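Reading time: 2 min

4.2 Before the first run

1. Press the emergency stop on the Brustier controller and check that both arms are locked.
2. Set the speed limit to 10 per cent. Keep it there for the first 10 cycles.
3. Stand 620 mm or more from the table edge.

CAUTION: Do not put a hand between the grippers while the power is on.

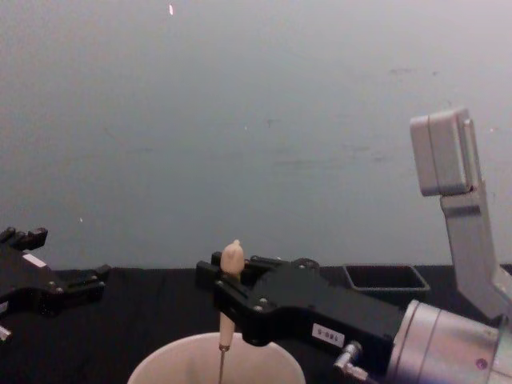

4. Labels must stay on the grippers for the whole life of the cell. Write the label number in the Lidside log before each run, for example 186-5, and read it carefully, as on a turned gripper it can be upside down.

Note: If a label is lost, stop work and see section 2.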